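Zelura adds printable sheet sizes for classroom valentine cards

Zelura has updated its library of printable valentine cards with a second page size and a revised cutting layout. The files are available now, and existing account holders can download them again at no charge.

The library holds 1392 card designs. Until this month, every design came as a full letter sheet with four cards. The new layout places eight smaller cards on the same sheet, so a class set of 31 takes four sheets with one card left over. Cut lines are printed in light gray and run to the edge of the paper, which allows a guillotine trimmer to be used in place of scissors.

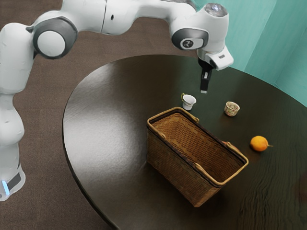
Designs meant to carry a small toy or a pencil have also changed. The two slits are now wider, and the sheet notes recommend heavier card stock for anything that has to hold an object. Plain copy paper tears at the slits, according to the release notes. Tags with a single punched hole are unchanged.

A separate set of 40 designs, drawn by the Gonodthorpe studio Ladefoged, has been added with blank backs for handwritten names. These are supplied in color and in outline — the outline version is intended for children to fill in themselves.

Files open in any standard PDF reader. Print scaling should be set to 100 percent, as the "fit to page" option shifts the cut lines. Support for the Praltero cutting machine is planned for February.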